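Projects > Robotics > Student reports > Teaching an arm to work a lever box

Teaching an arm to work a lever box: getting the examples
Coetzee, final year group project, Mornisden
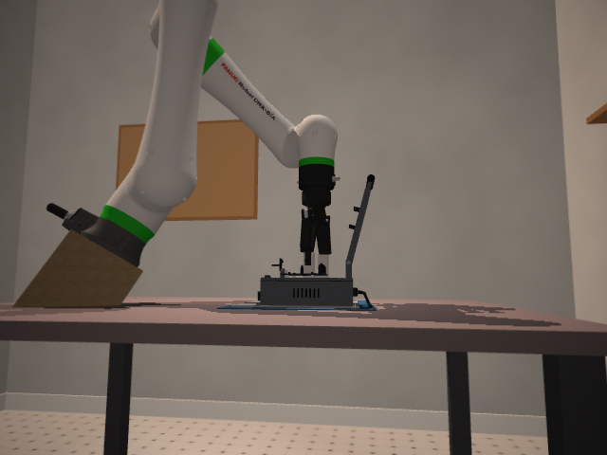
Fig. 1. The CRX-5iA in simulation, fingers lowered over the top of the box.

Short version — we set out to train a policy and spent most of the term making the data for it. This report is mostly about the data. Training results are in the second report, which is still being written up.

Task. Arm starts up high, comes down over the grey box, then goes across to the tall lever and pulls it. Two stages, one recording. We kept it all in simulation because the real cell at Jomthorpe was booked out until December.

How we recorded. One person drives the arm with a hand controller, the other watches the log and calls out bad runs. Swap after 60 episodes, any longer and the driving gets sloppy. Each episode saves joint angles, gripper state, the rendered view and a label for which stage we are in. Stage labels were done by keypress at first, which was a mistake. People press late. We moved to setting them from gripper height afterwards and had to redo everything from the first fortnight.

What we changed between episodes: start pose of the arm, position of the box on the table, table colour, light direction. The light mattered more than we thought. Our early set had the shadows falling the same way every time and the test policy went wrong as soon as we moved the lamp.

What we kept. 2,228 episodes after cleaning. Thrown out: runs where the fingers went through the box (collision mesh was wrong, fixed in version 3), runs where the driver stopped to think, and anything with a gap in the log. Slow but sucessful runs stayed in. We argued about that one — pauses get learned as well, but cutting them left hardly any careful approaches.

Problems. The Brullel exporter dropped the last moments of long runs and didnt warn us. Check your file lengths. Also the drivers had styles, one always came in from the left, so in the last batch the start poses were picked by script.

Still to do: more failed grabs with a recovery, a second box shape, a proper train/test split by driver.

Comments (3)

gantry_goose: Did you try splitting by driver yet? Ours dropped badly when we did.

mallowpit: Same exporter bug here, we ended up padding the end of each run with a hold.

kelp77: Would like to see the stage label script if you can share it. Keypress labels are driving us mad.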